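Darkisura Hall Users' Group
Minutes of the meeting held 16 Nov 2023 in the small meeting room

Present: nine members. The chair opened the meeting at 7:05 p.m. Two apologies were received.

1. Minutes of the last meeting

The August minutes were read and accepted with one correction. Under item 4, the folding screens went to the upstairs landing, and the word "basement" should be struck.

2. Matters arising

The side door now closes properly after the hinge was replaced. The draft under it is still there. A brush strip will be bought and fitted before the cold weather.

The lost property box was emptied after a notice had been up for a month. Unclaimed coats went to the thrift store. One set of keys is still being held in the office.

The piano has not been tuned. The tuner canceled and has offered a date in the new year, which was accepted.

3. Money

The balance stands at $2,528. The heating bill for the quarter has been paid. The deposit from the craft fair is still being held and will be returned once the tablecloths come back.

It was agreed to set aside $400 for chair repairs and floor protection (see item 5). Any spending above that comes back to the group.

4. Bookings

The Tuesday-night dance class has been dropped from the schedule and the slot is open. The Mabaso choir has asked for an earlier start on rehearsal nights. Agreed, on condition that the choir sets up its own rows and stacks the chairs afterward.

A request came in for a children's party with an inflatable. Members were unsure about the ceiling height. The secretary will ask for the dimensions and reply by email.

5. Chairs

The stock was checked against the list. There are 49 chairs in the main hall, counting the dark stacking chairs (Skalmont) and the white ones (Pulo). The list had not been updated since the hall was painted and will be retyped.

Two of the Skalmont chairs have split backs and will be thrown out. Members did not think they were worth mending.

Several hirers have complained that some of the white chairs rock. There was a long discussion on this. One view was that the floor by the stage is uneven, and that the same chair sits flat near the kitchen. Another was that the legs have worked loose from being dragged. It was agreed to check each chair on the flat part of the floor first, then tip it and look at where the legs meet the seat.

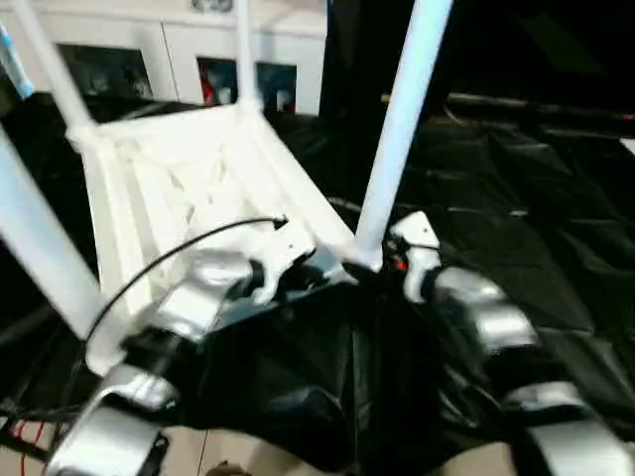 Chair repairs will be done over two mornings, with the work tables pushed to the wall to give room on the floor. Each chair is to be tipped so the legs point up and the inside of the seat can be seen. The white chair has parallel slats along one side of the seat frame and a lattice of struts crossing inside it, and all of that should be looked over for cracks as well as the four legs. The legs are slender and should not be used as handles when a chair is turned over – hold it by the seat frame. Any chair with a crack gets a strip of tape and goes in the store room until a decision is made.

Felt pads will be bought for the feet of all the chairs that pass. The stick-on kind fell off within weeks last time, so the nail-on kind was suggested. One member objected that nails may split a thin leg. It was left that both kinds will be priced, along with rubber caps, and one chair tried with each before a full order is placed.

The sign asking people to lift and not drag the chairs has gone missing again. A new one will be put up at eye level next to the light switches.

6. Kitchen

The large urn is slow to heat and needs descaling. The good scissors are missing from the top drawer. Hirers will be reminded to take their trash with them, as the bins were overflowing after both of the last weekend events.

7. Any other business

A question was raised about storing the choir's music stands under the stage. There is space, but the hatch sticks. To be looked at on the first repair morning.

The meeting closed at 8:40 p.m. The date of the next meeting will be sent out by email.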